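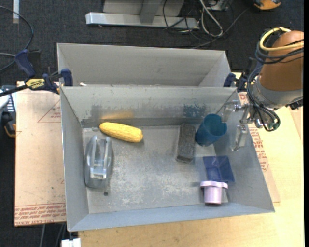
The runner asked to be left unnamed, partly for work and partly because her parents do not know how much of her sight is gone. She has retinitis pigmentosa, an inherited disease that narrows the field of vision from the outside in. In July she finished the Drostholm 100, a trail race of 100 kilometers, and raised money for a low vision clinic in Kalau while she was at it.

We met at the Fontana cafe in Kalau at four in the afternoon, when the light is still good enough for her to walk there alone.

She was diagnosed at 24, after a routine exam for new contact lenses. "The optometrist went quiet and then sent me down the hall for another test," she said. "I had been tripping over things for years. I thought I was clumsy."

She did not start running until four years later. The first races were on roads, in daylight, and she ran them without help. Trails came after a friend talked her into a short course near Drada. She fell twice and signed up for the next one that evening.

"On a road I worry about curbs and bikes," she said. "On a trail I worry about everything, so in a way it's simpler. I look at the ground and my guide looks at the rest."

Her guide runs a few steps ahead in daylight and calls out roots, rocks and low branches. After dark they use a short tether. They have a set of one-word calls, which took most of a winter to agree on. "Up" means lift your feet. "Duck" means duck. "Walk" is not open for discussion.

The Drostholm course has two long climbs and a stretch of forest that most runners reach after sunset. She had trained for the dark, but the kilometers before 80 were the worst of the day.

"I was sick at the aid station and I sat down, which I had promised not to do," she said. "My guide gave me salted potatoes and let me complain. Then we got up."

The race had 414 starters and 352 finishers. She came in well toward the back and has no complaint about that. The finish was lit with floodlights, and she could not see anything past them. She heard the timing mat beep under her shoes and asked her guide if they were done.

Most of the donations came from coworkers and other runners. The clinic plans to put the money toward white cane lessons and bus fare for patients who live outside town. She uses a cane herself at night now, after putting it off for a long time.

"I ran 100 kilometers before I was willing to take a cane to the grocery store," she said. "I'm not proud of that. The cane is easier."

Her doctors cannot say how fast the rest will go. She has a visual field test every year and asks for the printout. The last two looked nearly the same.

She has already entered a shorter race at Drada for the spring — a daytime start, mostly gravel. Her guide has a new baby and may not make it, so she is looking for a second one. The person has to be able to talk and run uphill at the same time.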